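März, Tagebuch

Morgens

Um halb sieben wach, weil unten der Müllwagen stand. Kaffee, zwei Scheiben Brot, dann gleich angefangen. Ich hatte mir vorgenommen, heute die Kommode im Wohnzimmer auszuräumen, alle Schubladen, auch die unterste, die klemmt. Die Kommode soll weg. Turnis holt sie ab, zusammen mit dem alten Sessel, und die wollen, dass alles leer ist und die Schubladen mit Klebeband gesichert sind. Klebeband hatte ich natürlich keins mehr. Habe es auf den Zettel geschrieben.

Die oberste Schublade war schnell gemacht. Batterien, Gebrauchsanleitungen, zwei Brillenetuis ohne Brille. Die Anleitung für die Waschmaschine habe ich behalten, obwohl es die Waschmaschine von vor dem Umzug ist, und sie dann doch weggeworfen. In einem Umschlag waren die Quittungen vom Küchenkauf. Die Arbeitsplatte hat damals 111 Euro gekostet, das hatte ich ganz anders in Erinnerung. Im selben Umschlag steckte ein Foto von der Küche ohne Schränke, nur mit dem Herd. Das liegt jetzt im Album.

In der zweiten Schublade Tischwäsche. Die Servietten von meiner Tante haben Stockflecken, die gehen nicht mehr raus, ich habe es letztes Jahr schon versucht. Drei habe ich als Putzlappen aufgehoben. Der Rest ist im Sack. Die weiße Decke mit dem Lochmuster passt auf keinen Tisch, den ich besitze, aber die bleibt.

Waraporn rief gegen zehn an, ob sie am Nachmittag kommen soll. Ich habe gesagt, sie kann gern kommen, aber nicht zum Helfen, es passen keine zwei Leute vor die Kommode. Sie lachte und sagte, sie kommt trotzdem und bringt Essen mit.

Vormittags

Einkaufen. Mit der 36 bis zum Markt gefahren und zu Fuß zurück, es war trocken und nicht mehr so kalt. Klebeband, Müllsäcke, Spülmittel, Zwiebeln, ein Kohlrabi. Bei Wedico nach einer neuen Kommode geschaut. Die Lekton würde von der Breite passen, ist aber 10 Zentimeter höher als die alte, und dann steht sie vor der Steckdose und ragt über das Fensterbrett hinaus. Der Verkäufer meinte, man könne die Füße weglassen. Ich habe mir die Maße aufgeschrieben und nichts gekauft. In Weiß sieht sie aus wie ein Büromöbel, in Eiche ginge sie.

Zu Hause erst einmal die Einkäufe liegen lassen und die dritte Schublade gemacht, die mit den Wollresten. Alles, was kürzer als ein Unterarm war, weg. Die dunkelgrüne Wolle reicht noch für Socken, wenn die Spitzen eine andere Farbe bekommen. Zwei Rundstricknadeln waren verbogen.

Dann die unterste. Ich habe sie mit dem Schraubenzieher aufgehebelt, hinten hatte sich eine Postkarte zwischen Boden und Rückwand geschoben. Die Karte ist aus Bregenz, von wem, kann ich nicht lesen. Diese Schublade war immer die, in die alles kam, was keinen Platz hatte, und so sah sie auch aus. Ich habe den ganzen Inhalt auf den Tisch gekippt und bin erst einmal die Zwiebeln wegräumen gegangen.

Mittags

Suppe von gestern aufgewärmt und im Stehen gegessen. Danach sortiert. Die rote Blumendecke habe ich daruntergelassen, die muss sowieso in die Wäsche.

Es kam einiges zusammen, was ich nicht zuordnen kann. Ein langes hellblaues Plastikteil, schmal wie eine Rinne, am Ende mit etwas Flauschigem dran, weiß und grau. Ich weiß nicht, wozu es gehört hat. Dazu eine runde Scheibe im gleichen Hellblau mit einem Loch in der Mitte, vielleicht gehören die beiden zusammen, vielleicht auch nicht. Ich habe sie erst einmal nicht getrennt. Das zerknüllte gelbliche Papier wollte ich schon wegwerfen und habe dann doch lieber nachsehen wollen, ob etwas darin eingewickelt ist. Die kleine Plastikfigur mit dem grünen Kopf und dem weißen Häschen kenne ich überhaupt nicht. Von den Kindern meiner Schwester, nehme ich an, die waren im Sommer zwei Wochen hier.

Die Medikamentenschachtel, weiß und türkis, ist chinesisch beschriftet. Ich habe die Zeichen mit dem Telefon abfotografiert, 阿尔维林软胶囊, es sollen Weichkapseln sein. Die muss Kamol einmal hiergelassen haben, er war ja länger in Kunming und hatte immer seine halbe Apotheke dabei. Nehmen werde ich davon nichts. Die zerknitterte Tüte mit dem Perlmuttglanz habe ich daneben gelegt, damit sie nicht im Müllsack verschwindet, bevor ich hineingesehen habe.
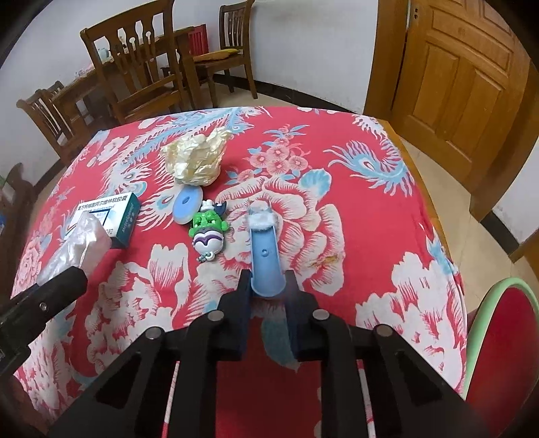
Nachmittags

In der Perlmutttüte war nichts, im gelben Papier auch nichts. Beides weg.

Waraporn kam kurz nach drei mit zwei Dosen Curry und Reis von Chaimongkol. Sie hat sich an den Tisch gesetzt und das blaue Rinnenteil hin und her gedreht. Ihre Meinung: etwas zum Putzen, von einem Gerät, das ich längst nicht mehr habe. Meine Meinung war Spielzeug. Wir sind nicht weitergekommen. Sie sagte, wenn man es wegwirft, findet man in der Woche darauf das Gegenstück, das sei bei ihr jedes Mal so gewesen. Also liegt es jetzt mit der Scheibe in der Blechdose auf dem Schrank, und wenn bis zum Sommer nichts dazukommt, kommt es weg.

Kamol habe ich eine Nachricht wegen der Schachtel geschrieben. Er antwortete nach einer Stunde, er könne sich nicht erinnern, es könne aber gut sein, und ich solle sie in der Apotheke abgeben. Das mache ich morgen auf dem Weg zur Post. Er fragte auch nach dem Sessel. Ich habe ihm geschrieben, dass er abgeholt wird, und er schrieb zurück, schade, er habe gut darin geschlafen. Er hätte ihn haben können, aber er wohnt im vierten Stock ohne Aufzug, und tragen will den keiner.

Meiner Schwester ein Bild von der Figur geschickt. Noch keine Antwort.

Mit Waraporn die Schubladen ausgewischt und verklebt. Das Klebeband hält auf dem Lack schlecht, wir mussten es zweimal ganz herumführen. Auf der Rückwand steht mit Bleistift die Zahl 63. Waraporn hielt sie für das Baujahr, ich eher für eine Nummer aus dem Möbellager. Mein Vater hat die Kommode gebraucht gekauft, mehr weiß ich darüber nicht. Ich habe kurz überlegt, sie doch zu behalten. Aber die unterste Schublade läuft nur noch auf einer Seite, und der Fuß hinten links ist mit einem Bierdeckel unterlegt, seit ich hier wohne.

Hinter der Kommode war die Wand heller als im übrigen Zimmer. Wenn die Lekton kommt, fällt das nicht auf. Wenn etwas Schmaleres kommt, muss ich streichen. Staub gesaugt, dabei den grauen Knopf vom Wintermantel wiedergefunden, den ich im Januar durch einen schwarzen ersetzt habe.

Abends

Waraporn ist um sechs gegangen, sie musste noch zum Chor. Sie hat einen der beiden Säcke mit hinuntergenommen. Den Karton mit den Wollresten, die noch gut sind, nimmt sie beim nächsten Mal mit, der war ihr fürs Fahrrad zu groß.

Die rote Decke gewaschen, bei vierzig Grad und allein, sie hat früher abgefärbt. Sie hängt jetzt im Bad über der Stange. Den Tisch mit Möbelöl eingerieben und das Fenster offen gelassen, deshalb sitze ich mit dem Heft in der Küche.

Den Rest Curry gegessen. Zu scharf, aber gut.

Für morgen: Apotheke, Post, Turnis anrufen und fragen, ob sie vormittags oder nachmittags kommen. Die Breite hinter der Tür noch einmal nachmessen. Zwei Schrauben für den Handtuchhalter kaufen. Meine Schwester hat eben geantwortet, die Figur gehört dem Kleinen und wird vermisst, ich soll sie bitte mit der Post schicken. Einen kleinen Umschlag mit Polster brauche ich also auch.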